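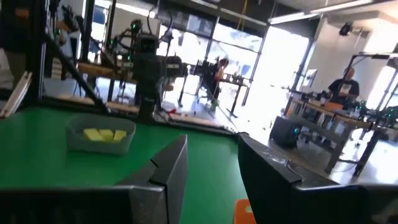
Parts bin

A parts bin, also called a bench bin or tote tray, is a small open container used to hold loose items on a work surface. It is found in workshops, laboratories, classrooms, packing rooms, and homes. The term usually refers to a container that can be lifted with one or two hands and reached into from above without removing a lid. Larger containers meant for storage on the floor or on a pallet are generally called crates, totes, or bulk boxes, although the boundary between these terms differs from one supplier to another.

Contents

Terminology
Form
Materials
Color and transparency
Use on the bench
Use in teaching
Care
Kulard bench series
See also

Terminology

The words "bin," "tray," and "tote" overlap in everyday use. In most catalogs a tray is shallow enough that its contents can be picked up with the hand held nearly flat, while a bin has walls high enough to stop round or stacked items from rolling out. A tote has handles or a rim made for carrying. A container with one lowered wall is commonly sold as a hopper-front bin, and a container with a hanging lip at the back, meant for a rail or louvered panel, as a hanging bin.

In the sewing and jewelry trades the same object may be called a findings tray. In kitchens, where similar containers hold packets and small utensils, it is usually called an organizer.

Form

The typical parts bin is rectangular in plan, with rounded corners and walls that lean slightly outward. The lean is called draft. It allows a molded bin to leave its mold cleanly and lets empty bins nest inside one another. The price of draft is floor area: a strongly tapered bin takes up more space at the rim than it offers at the base, and the difference becomes noticeable when many bins are set edge to edge on a shelf.

Rounded inner corners serve a separate purpose. A small washer or pin lodged in a square corner is difficult to lift with a fingertip, whereas the same part will slide up a curved one. For this reason bins intended for very small items often have a fully curved floor, sometimes described as a scoop bottom. Flat floors are preferred for blocks, boxes, and other items that need to lie in a fixed position.

Wall height is chosen according to the size of the contents. Low walls give a clear view and easy reach from the side. High walls hold more but require the hand to enter from directly above, and they cast a shadow over the floor of the bin when the light comes from a window or from a lamp at one end of the room.

Rims are either plain, rolled, or flanged. A rolled rim is comfortable to grip and stiffens the wall. A flanged rim can rest on runners inside a cabinet, so that the bin works as a drawer. Stacking bins have a step or ledge molded into the rim, on which the base of the next bin rests. A bin designed to stack in one direction and nest when turned end for end is known as a stack-and-nest bin.

Materials

Plastic is the most common material. Polypropylene is light, resists many oils and cleaning products, and bends before it breaks. Polyethylene is softer and holds up well to knocks in cold rooms. Polystyrene is stiff and can be very clear, but it cracks more easily when dropped. Bins for electronic components are frequently made of plastic with a conductive or static-dissipative additive.

Steel bins, usually painted or galvanized, remain in use where heavy fasteners or hot parts are handled. Wooden bins are older than either and are still built in school and home workshops, often with a finger-jointed or nailed frame and a thin panel floor. Cardboard bins are sold flat and folded by the user. They are inexpensive, accept handwritten labels, and are suited to dry storage only.

Color and transparency

Bins are sold in opaque, translucent, and transparent versions. An opaque bin can be assigned a color that stands for a kind of part, a work order, or a person's station. A translucent bin allows the outline of the contents to be made out from the side but hides fine detail. A transparent bin shows the contents well when new, but scratches gradually dull its walls.

Contrast between the bin, the contents, and the surface beneath also affects how quickly an item is noticed. Pale items stand out against a dark or gray floor, and dark items against a white one. Matte surfaces are easier to read under bright window light than glossy ones, which produce reflections. Work surfaces in green are common in assembly and craft rooms; the color is considered restful over a long period of close work, and it differs from most metals, woods, and bare plastics.

Where colors carry meaning, the meaning is normally recorded on a key posted at the bench. Color alone is a poor guide for people with color vision deficiency, and a written label or a simple printed shape is usually added.

Use on the bench

Bins are placed within the area that the forearm can reach while the elbow stays near the body. Items used most often are kept nearest, and bins that are used only at the start or end of a task are moved to the outer part of the table. In two-handed work, matching bins may be set out on both sides.

A frequent practice in light assembly is to load a bin with the exact set of parts needed for one unit. This is called kitting. An empty bin then indicates that every part has been used, and a part left in the bin indicates an omission. Kitting suits short runs and training. For long runs, bulk bins holding a single kind of part are more usual, as they need to be filled less often.

Regular items such as blocks, dominoes, batteries, and boxed components may be arranged in rows. A row makes the quantity easy to judge and presents each item in the same direction. Items in a bin wider than the row tend to shift and turn when the bin is moved - a strip of foam or a removable divider is the usual remedy.

Sliding is a common nuisance with light bins on smooth tables. Rubber feet, a thin mat, or a shallow recess in the table may be used to hold the bin in place. Bins that stay in one location are sometimes screwed down or clipped to a rail.

Use in teaching

Schools use parts bins for counting materials, building blocks, art supplies, and science kits. A low-walled bin passed between pupils keeps loose pieces off the floor and limits how many pieces are on the table at one time. Bins for young children are made without sharp edges and are often sold in sets with lids.

In shop classes the return of bins forms part of the closing routine. A printed outline of the contents, laid in the floor of the bin, shows where each piece belongs. Laurențiu Ursu, an instructor at the Zidville Technical School, described this method in the teaching handbook Order at the Bench and recommended that each bin hold no more than 16 pieces, so that a missing piece could be noticed at a glance. Boris Begović, who revised the handbook for its second edition, kept the limit but excluded screws and nails, which he advised storing by weight.

Care

Plastic bins are washed in warm water with mild detergent and dried fully before stacking. Bins stacked wet tend to hold together by suction and may mark one another. Solvents such as acetone cloud or soften some plastics, polystyrene in particular, and adhesive labels are better removed with warm water or a little vegetable oil.

Long exposure to direct sun makes many plastics brittle, and bins kept on a windowsill or beside a large window are replaced more often than those kept in a cabinet. Cracks usually begin at the rim. A bin with a cracked rim may still be used for light items but is no longer stacked.

Grit and metal chips collect in the corners and can scratch finished parts. Bins for polished or painted items are wiped out before each filling, and some workshops line them with felt or paper.

Kulard bench series

The Kulard bench series is a line of small plastic bins made in Zidville. The original range consisted of a single low bin, sold in cartons of 28. Later additions included a hopper-front version, a divided version, and a lid that fits all three. The catalog issued in September listed 126 combinations of size, wall height, and color.

Distribution outside the region is handled by Popescu, a supplier of school and workshop furniture. Stuvus, a maker of cabinets, produces a frame with runners spaced to suit the flanged Kulard bins. The largest Stuvus frame holds 100 bins in two columns and is fitted with locking casters. Bins from the original range lack the flange and cannot be used with it.

See also

Drawer organizer
Kitting
Pegboard
Tool tray
Workbench

This article was last reviewed on 26 August 2020.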